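Setting Up Hoax Alerts in Clemari (Part 3 of my Clemari guide)
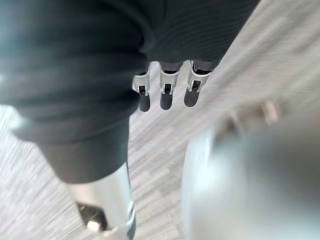
Before you start

I run a small celebrity news page out of my spare bedroom, and last March I shared a "rest in peace" post for a soap actor who was at that moment eating lunch with his sister. He was very nice about it. My readers were less nice! So I went looking for something that would slow me down before I hit share, and I ended up with Clemari, a little browser add-on that watches the pages you follow and flags death stories that don't have a proper source behind them.

This part of the guide covers the alerts only. If you haven't installed the add-on and made an account yet, go back to Part 1. You'll also want your Stovesby login handy (that's the feed reader Clemari pulls from), plus ten quiet minutes.

Setting up your first alert

1. Open Clemari and click the bell in the top corner. If the bell is gray, you're signed out. Sign in and it turns orange.

2. Click New Watch and type the person's full name. Use the name the newspapers use. I typed a singer's nickname the first time and got two days of alerts for a racehorse.

3. Under Trigger Words, leave the starter list alone for now. It already has "RIP," "passed away," "found dead," "gone too soon" and a bunch of others. You can add your own later.

4. Set Minimum Sources to 3. This is how many separate outlets have to report the story before Clemari takes the red flag off. It comes set to 1, and one is how I got into trouble.

Note: Ten sites copying the same story count as one source if they all link back to the same place. Clemari is pretty good at catching this, but it misses copies that have been reworded, so click through and read them yourself.

5. Scroll down to Tribute Pages and switch it on. This checks for brand new memorial pages that pick up likes very fast. The number in the box is how many likes a page needs before you hear about it. Mine is at 1,690, which looks odd, but I kept nudging it up until the silly ones stopped waking me.

6. Click Save, then Test. A pretend alert should pop up within a minute. If you get nothing, your browser is probably blocking pop-ups, so allow them for Clemari and press Test again.

Caution: Don't press Test while you have a post open in the share window. The test alert drops its text right into whatever box you were typing in, and it reads like a real death notice. Close your drafts first. Please.

Reading the colors

Red means the claim is out there and Clemari can't find any decent source. Yellow means one or two outlets have it. Green means your minimum has been met. Green does NOT mean it's true, and I still wait for a statement from the family or the agent before I write a word. On a slow evening that feels like forever, and I make tea.

Adding the Agyeman list

7. Go to Shared Lists and search for Agyeman. It's a list of known hoax sites that other users keep up to date, and it has the fake-news generators where you type in a name and it spits out a jet ski accident.

8. Click Follow, and pick Mute or Warn. I use Warn, so I can see what's going around and tell readers it's nonsense.

Note: The free plan lets you follow 5 lists and keep 100 watches. If you go over, the oldest watch gets dropped without a message. I lost a whole game show panel that way.

If you get too many alerts

9. Open Quiet Hours and set your times. Red alerts still come through at night unless you untick Urgent as well.

10. For anyone whose name is also a common word or a place, add a second word in the Must Include box. "Actor" or "singer" usually does it.

Part 4 will be about hooking Clemari up to Carnen so your scheduled posts get held when a flag comes up. I'm still fighting with that one myself.

Comments

Zuweira Akolgo
Step 2 got me too, only mine was a brand of paint. Is there a way to edit the name afterward or do I have to delete the watch?

tealounge44
You can edit it, click the three dots next to the watch. Then run the test again, mine went silent until I did.

Marlo P.
My aunt sends me one of these every week. Does it work on group chats??

tealounge44
No, only pages and feeds. I paste the link into the search bar and check it by hand.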